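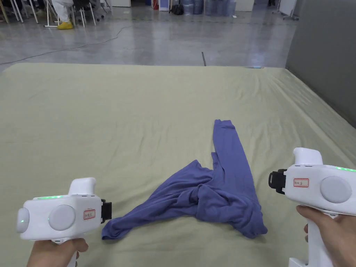
June 1, 2019

Market simulator, spillover runs

Great session! The spillover finally showed up in the price series without me forcing it. Quick recap for anyone joining late: we have two toy exchanges, Skoltstead and Pellstead, running side by side in Bucur, with the same stock (Bokska) listed on both. Traders on each side only see their own order book, plus the other side's last price on a delay. The question is how far a shock on one side travels before the other side shrugs it off.

Ran 1000 rounds per setting with 120 traders on each exchange. Shock was a forced sale of 4000 shares at Skoltstead, dropped in once the books had settled.

With the short delay, Pellstead follows almost tick for tick and comes back up just as fast. Pretty, but we expected that. The long delay is where it gets fun. Skoltstead has already turned around by the time Pellstead starts selling, so Pellstead is falling on old news, and then its fall shows up back at Skoltstead as a fresh piece of bad news. You get a second dip, smaller and wider than the first. I plotted it three times to make sure I hadn't swapped the columns.

Marthinus thinks the second dip could come from how I set up the market makers (they all widen their spreads by the same rule, so they all step away together). Fair point. I gave half of them a slower rule and the dip got shallower but stayed put. Very happy with that.
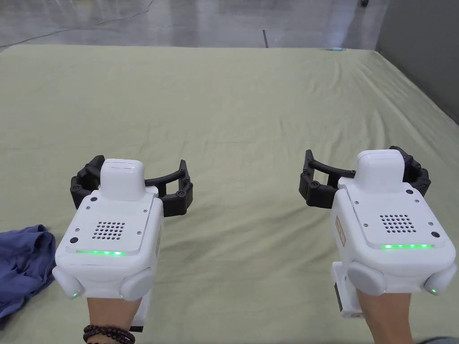

Things to fix before the next batch

The random seed gets reset between settings but not between exchanges, so the two sides may be a little more alike than they should be. Pieter Ngubane spotted it in the log, good catch. I don't expect it to kill the result, but every run from today needs redoing before we show a chart to anyone.

Trading costs are still zero. Put in a small fee and see if the slow traders stop chasing.

Also, the cash balances at Pellstead drift down over a long run. Not by much, and it's the same in the runs with no shock, so I suspect rounding in the dividend step.

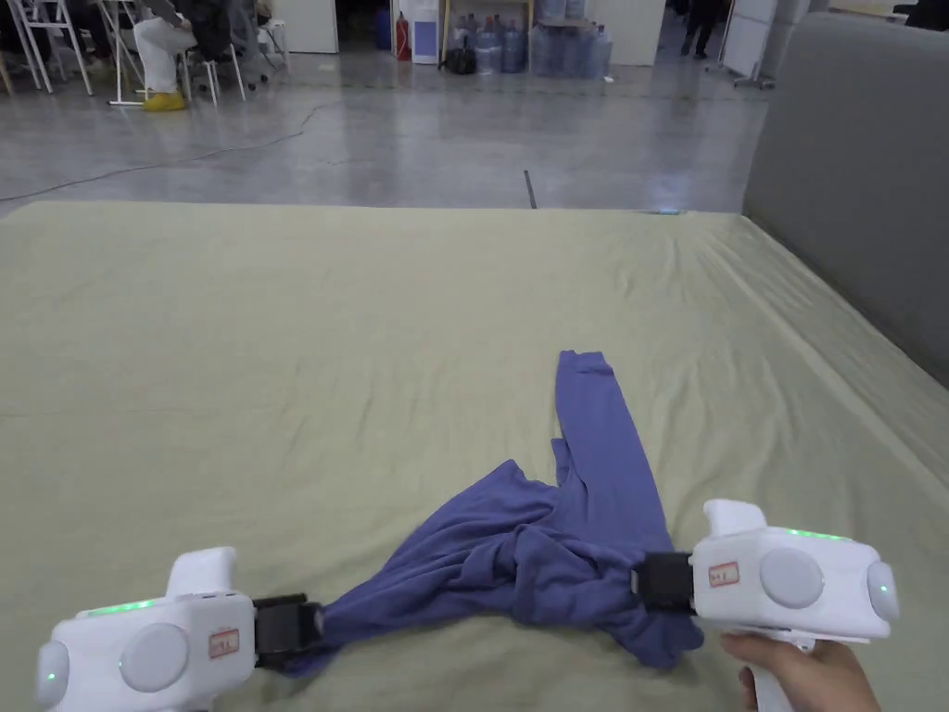

Pieter wants to try a third exchange in July, with no direct link to Skoltstead at all, only through Pellstead. I love this idea. If the second dip makes it across that gap we have something worth writing up, and if it fades out we learn how much the middle market soaks up. Marthinus Adams has the older Bucur config with the chain layout, so ask him for it before building one from scratch.

Output from today is in the shared folder under spillover, long delay runs marked L. Leave the seed file alone until I've patched it.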